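Clundeo swap shelf is open again

Posted 7/31/22 by Kojo Agyeman

Well, the little swap shelf at Clundeo is back, and I am so happy about it! We lost the old one when the front hall got repainted, and I've been pestering everybody since spring. Hatsue Higuchi finally found us a spot by the stairs, and Tatsuya Okabe put up four new boards (they're even level, which the old ones never were).

Same idea as before - bring something small that still has some life in it, take something home. I went through the first batch with Setsuko Sugiyama and we had a great time. My favorite is the teal alarm clock, the old-fashioned kind with two little bells on top and nice black numerals. I'd take it myself, but I already have one that wakes up half the building. There's also a checked case in tan, black, white and red, a small white bottle with a green cap, and a couple of brown wooden blocks that I bet some kid will claim by lunchtime.

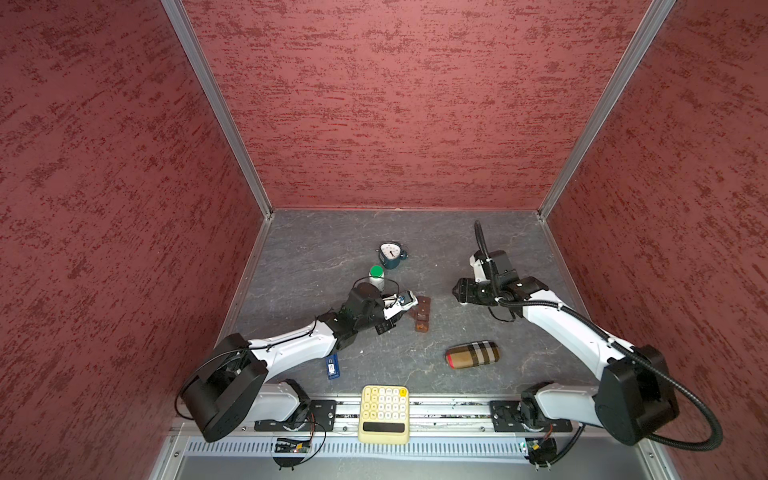

What to bring in August

Small stuff, please! If it fits in a shoebox, it fits on the shelf. Clocks, cases, toys, kitchen odds and ends are all good. No clothes this time - Katsuhiko Nagano is doing a separate rack for those over at Kikuchi, and he has room for 400 hangers, so go bother him. Drop things off at the front desk any morning and put your name on a slip if you'd like to hear who took them.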